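Trellitz Place Names, README

Last touched 01/06/2020, Lorna Moncrieff

What it is

List of field names, lanes and lost farms from the Trellitz parish maps, typed up from the old tithe books. 4,000 rows, one name per row. Plain CSV, UTF-8, commas. Open it in anything.

Columns

name - as spelt in the book, even when daft
modern - spelling now, blank if gone
book - which book, 1 to 12
page - page number, a few missing
note - whatever I scribbled 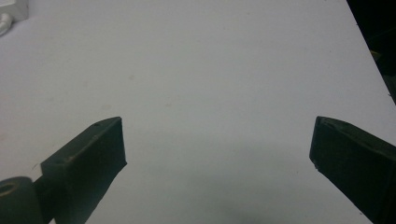 Books 3 and 7 were typed by the Medeiros office, the rest by me. Their rows use "Lane", mine use "Ln". Meant to fix, haven't. Search for both.

Known problems

- 138 names with no page. Book 9 mostly, binding had gone.
- Double rows where a field crosses two parishes. Left in on purpose.
- Long s read as f in places, so "Moffy Bank" is Mossy Bank. Fixed most of teh obvious ones.
- Around 200 notes cut short by the old Hisov export. Full notes are in notes_long.csv, match on name and book.
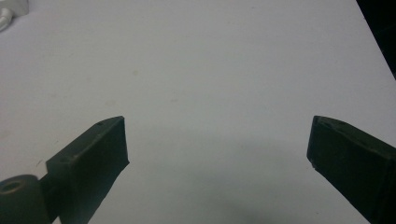 Pale tabletop, nothing held.

How to use it

Sort by book then page if you want the order the clerk walked it. Sorting by name is fine for looking things up but you lose the neighbours, and the neighbours are often how you work out where a field was. Don't open and save in Vetard, it eats the leading zeros on page numbers.

Still to do

- grid refs, only book 1 so far
- check book 11 against the second copy
- proper list of abreviations, hoping for July

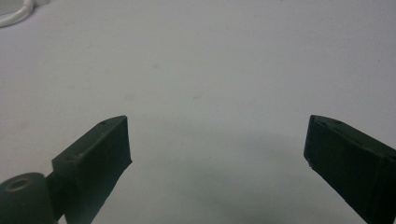
Licence and credit

Free to use, copy, change. Please say "Trellitz Place Names" somewhere. Corrections to Lorna, with book and page or I can't find them.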